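2018-01-24

Wash test, blue samples, second round.

Pulled the last set out of the Pirico machine this morning and laid them next to the controls. Going in, the claim from the Grustier people was that their cold-water liquid "holds blue" better than the powder we have always used. I wrote in December that I didn't believe it, and I still mostly don't, but the result is messier than I wanted.

What I did: same cotton, same dye lot, cut into 8 swatches, four per detergent. Cold cycle, full load made up with plain white towels, line dried indoors away from the window. Ten cycles each. Somkiat Wongsuwan ran cycles four through seven while I was out and says he kept to the sheet. His initials are on it, so fine.

By eye, the liquid swatches look a little stronger. By eye is worth very little. I knew which pile was which when I looked, and I was standing under the tube light by the sink, where everything looks greenish. Asked Somkiat to sort them blind at the bench after lunch. He put three of the four liquid swatches in the "less faded" pile and one powder swatch in with them. That is what you'd get fairly often from plain guessing, so I am not writing it down as a win for anyone. 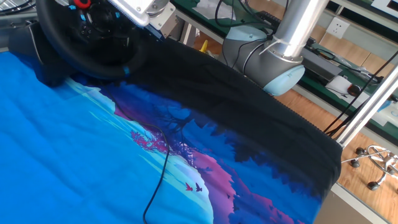

The bigger problem is the dose. The Grustier cap has two lines in it and the leaflet says to use "the line," which is no help at all. I used the lower one. Somkiat says he used the lower one too, but he had to think about it before answering. If he went to the upper line for four cycles out of ten, the comparison is junk. Next time we weigh it out on the scale and write the number down before it goes in the drawer.

Water: meter read 3,949 at the start of the run and I forgot to read it at the end. No use to anybody. Leaving it here so I remember how annoyed I was.

Also unhappy with the leaflet's "up to 76 percent less fading." Less than what? Plain water? Another brand? There is a little star next to the number and I can't find the matching star anywhere on the sheet. I emailed to ask for the method and got back a PDF of the same leaflet.

Presance salt additive: left out of this round on purpose. The old story that salt sets dye in finished cotton keeps coming back, and somebody always has a grandmother who swears by it. I have yet to see a swatch that backs the grandmother. Will give it one fair run on its own, salt against no salt, same powder in both, and then I'd like to stop talking about it.

Wragg gray card turned up in the wrong drawer, under the spare hose clamps. It has a bent corner but is usable. All swatch photos from now on get the card in the corner and the window blind down. The December photos have neither and I don't trust the color in any of them.

To do before round three:
Cut 16 new swatches, mark the backs in pencil with numbers only
Somkiat keeps the key, I do the sorting
Weigh both detergents
Read the meter at BOTH ends
Reorder cotton, part 924, check that it's the same weave as last time

Old swatches are in the envelope taped inside the back cover. Please don't wash them again.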